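Hallway bits, Landeg set
README, work in progress

What's in here
Short recordings of small things being picked up, moved and put down on improvised tables in narrow spaces. Hallways mostly, plus one landing and the gap behind a door. Each recording comes with a stills folder and a text note. The set has 300 recordings over 39 table layouts. Name of the set is Landeg, name of the wider collection is Skukurar. Older notes say Mosix, same thing, ignore.

Why hallways
Most tidying sets we had were kitchens and desks. Big worktop, good light, loads of room either side. Real homes mid-move are not like that. You put a box down in the hall, you put something flat on top, and it's a table until Friday. Things get left on it, then they need sorting. That's the whole idea.

Tables
Always a box or crate with a flat top laid over it. No proper furniture. Rules we kept to:
- top can be bigger than the box, overhang is fine
- top not fixed down, no tape, no clamps
- box closed, printing left on, don't turn it round to hide labels
- joins in the top are left as they are, note them if they catch things

Overhang matters more than you'd think. Press on the bit with no box under it and the top tips. Seven recordings have a tip in them, all kept, all tagged "tip" in the note. If you only want clean ones, filter on that.

Things on the table
Small stuff only. Has to fit in a closed hand. Usually a few pieces together near the middle, then spread out, then back together. Light and dark pieces are mixed on purpose so you get some that stand out against the top and some that don't. Very thin things (washers, single keys) were dropped after the first week, too hard to tell apart in the stills.

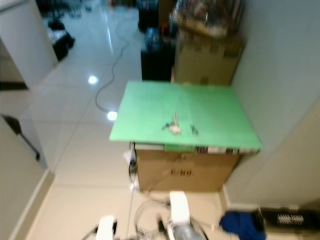
Floor stuff counts too. Anything on the floor by the wall stays where it was when the recording started, unless the note says "floor cleared". Cloths, boxes, bags, shoes. There is a separate list of floor items per layout, called floor.txt. It's only filled in for 88 recordings so far, rest to do in November hopefully.

Walls and floor
Left plain. Didn't hang anything up, didn't take anything down. Tiled floors, one carpet, one bare boards. Skirting gets scuffed by the boxes so you may see marks come and go between layouts, thats us.

How it's laid out
Top folder per layout. Inside:
- clips, the recordings
- stills, one from the start, one from the middle, one from the end
- note.txt, what was meant to happen and what did
- floor.txt, where done

Names are layout then recording, both padded with zeros. Layout 6 has a gap in the numbering, nothing missing, two were deleted for being duplicates and I didn't renumber.

Tags used in note.txt
gather: pieces brought together
spread: pieces moved apart
swap: two pieces change places
off: a piece ends up on the floor
tip: top moved or tipped
stop: gave up partway, still useful
One recording can have more than one. Tags are by hand so expect the odd wrong one.

Known problems
Stills are soft in places, small pieces especially. Don't rely on them for working out exactly what a piece is. Use the note.

Printing on boxes is readable in some and not others. Part of a word doesn't tell you what's in the box. A good few boxes were reused so the label and the contents have nothing to do with each other. Please don't use box text as a contents label, someone did with the Isar set and we had to pull it.

Light changes over the day. No lamps brought in, just what the hall had. The evening ones are yellow and fairly dim.

Cables run down the sides of some boxes. They're part of the layout, not tagged.

Not in here
No people's faces, no post with addresses, no medicines. If you spot any of those open an issue and it'll come out the same day.

Splits
Split by layout, not by recording, so the same table never turns up in both halves. Lists are in splits.txt. Please use those if you're going to compare numbers with anyone. A random split makes everything look much better than it is.

Using it
Fine for research and teaching. Say where you got it. Don't repost the stills on their own without the notes, they make very little sense without them.

Changes
0.3 floor.txt started, tip tag added
0.2 thin pieces out, notes rewritten
0.1 first go, dont use

To do
finish floor.txt
recheck swap tags in the landing layouts
sort out the two layouts with the same name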